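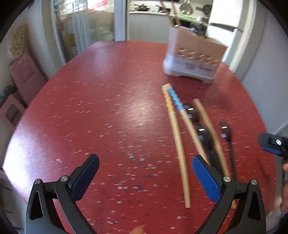
Minutes - Umstead Supper Club planning meeting, 5/24/23

Present: Poppy Bickerstaff, Katia Cirillo, Ruth Lambert, Lionel Staniforth, and me (Amber Whitlock, taking notes and eating most of the crackers). We started late, my fault, I had the key.

Last minutes
Read and agreed. Ruth wants it noted that she did return the rice cooker.

Tableware
We spent the longest on this one! The red table stays, we all love the flecks. Katia would like the utensil caddy with the flower pattern to live on it for good, so people can help themselves when they sit down. Lionel thinks it takes up elbow room and would sooner have it on the side counter. We went back and forth and voted: caddy stays on the table, toward one end, three to two.

Then the sorting. Poppy wants the chopsticks with the colored bands (the orangey-yellow one, the blue one) kept together with the plain wooden ones, all in the caddy, and I'm with her - matching them up before every supper is a pain. The dark shiny spoons go in there too. Ruth asked if spoons and chopsticks should have separate sides. Yes, if whoever is drying up remembers. Nothing gets left lying on the table overnight, please.

Money
We have $298 after the last supper. Lionel got a price from Parry for more spoons and bowls, $288 the lot, and that would pretty much clean us out. We agreed to wait until after the July supper and ask again then.

July supper
Noodles, cold ones if it's hot out. Katia is doing the broth and the dipping sauce, Poppy is doing dumplings (hooray!). Ruth to ask Nosum about the big pot.

To do
Lionel - tell Parry not yet
Poppy - label for the chopstick side
Ruth - big pot
Me - get a second key cut

Next meeting at Katia's, bring your own mug.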